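Swapping Cases Before the December Drive

I finally did the thing I'd been promising in this newsletter since summer and got the old phones and cases out of the drawer. The Wuvdale swap takes them again in December, and I wanted mine matched up before I hauled the whole lot over to Yhon Ticona's garage.

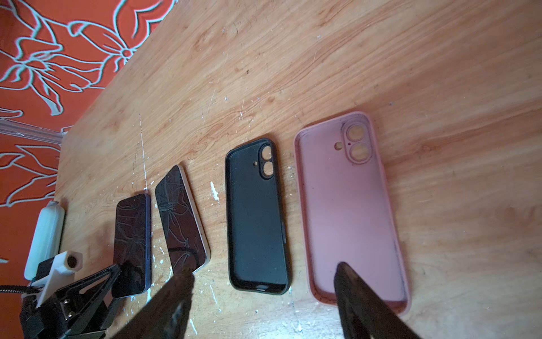 My trouble has always been the cases. I buy one, get bored, buy another, and then I can't remember which phone it goes with. Lens holes are my shortcut now! The pink case and the black one both have the tall pill-shaped surround with two round openings and a little flash hole off to the side, so they went in the same pile. I also wiped out the insides, which you should do too (the pink one had dark specks all along the edges, yuck).

Chargers were next, and I'll spare you that saga, except to say that if anyone wants a Skekton wall plug, I have seven. 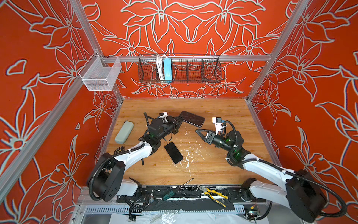 Two black phones, both dark for now.

Duván Montoya wrote in to ask if a phone has to turn on to be accepted. It doesn't, but please sign out of your accounts first if you can. Last year's swap brought in 1,806 items, and the locked phones ate up a whole evening. 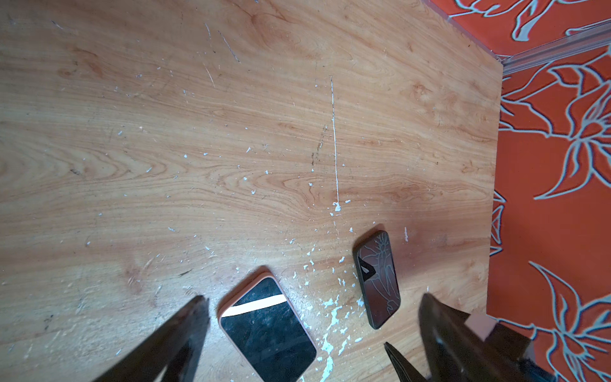 Peach-pink case face up, line-drawing case face down.

I'm torn on that one with the pale line drawing on the back. I may keep it, so don't get your hopes up.

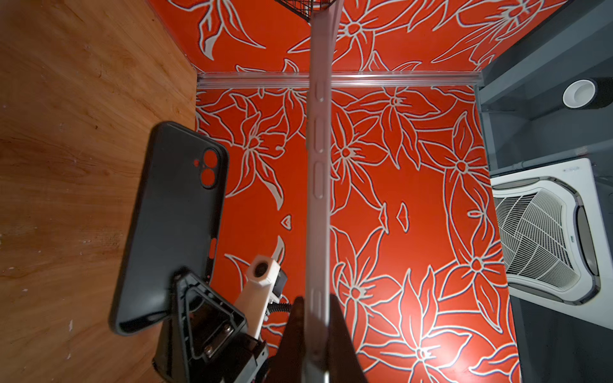 Spare cases are welcome on their own, and they go fast if people can tell what they fit. Put a sticky note inside with the model if you know it. If you don't, lay the case on something bright, the way the black one is on that red floral print, and the camera and button cutouts show up right away. Drop-off is at the MacPherson Street side door until 9 in the evening, and bring a bag for whatever you take home!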